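Category: Local News / Public Safety

Property Crimes Detective on Storage Unit Break-Ins: "Most People Find Out Weeks Later"

2025-12-27

Bongani Le Roux has worked property crimes in Berby for most of his career, and for the past year the bulk of his caseload has been storage units. The department took 189 reports of storage break-ins this year. Le Roux says the real number is higher.

"You rent a unit, you lock it, you go home," he said in an interview at the Berby police station. "Maybe you come back in the spring. If somebody cut your lock in the fall and put their own lock on, your key doesn't work, and you figure it's the front office. By the time we hear from you, the trail is cold."

The swapped lock is the pattern he sees most often. A thief rents a unit under a false name, which gets him a gate code, and then works the inside rows at night. A replacement lock of the same style goes on each door so that staff walking past see nothing wrong.

In February, officers arrested two men at a facility on Kerik Road after a tenant saw a van parked with its lights off. Both later pleaded guilty to burglary. Detectives recovered power tools, a set of car wheels and several boxes of family papers from a garage across town.

"The papers are what people cried over," Le Roux said. "The tools they could buy again."

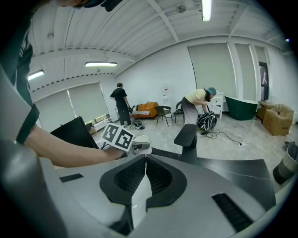

He said getting property back to its owners is the slowest part of the job. Few tenants write down serial numbers, and fewer keep photos of what they store. After the Kerik Road arrests, the department held 400 items in its evidence room. Many are still there.

"I can have a drill on the shelf that I'm sure is yours," he said. "If you can't tell me anything about it except that it's a drill, I have a hard time handing it over."

Le Roux would like facilities to do more. He pointed to the Murakami building on the east side of town, where managers started matching every lock against a tenant list once a week. He has not had a report from that address since summer. Other owners have told him they don't have the staff for it.

Insurance is another sore point. Tenants often assume the facility covers their belongings, and most rental contracts say it does not. One woman he dealt with this fall lost $1,820 worth of camping gear and got nothing back.

"She had the contract in her purse," he said. "She'd never read page two. I haven't read mine either, to be fair – I went home and looked at it that night."

His advice for renters is short. Use a disc lock. Visit once a month, or ask someone else to. Keep a list of what is inside, with serial numbers, somewhere other than the unit. Call the police first if a key stops working, then the office.

Three cases from the Nedex Avenue facility remain open. Le Roux said he has a partial plate from a gate camera and is waiting on rental records.

"Somebody signed for that unit," he said. "I'd like to talk to him."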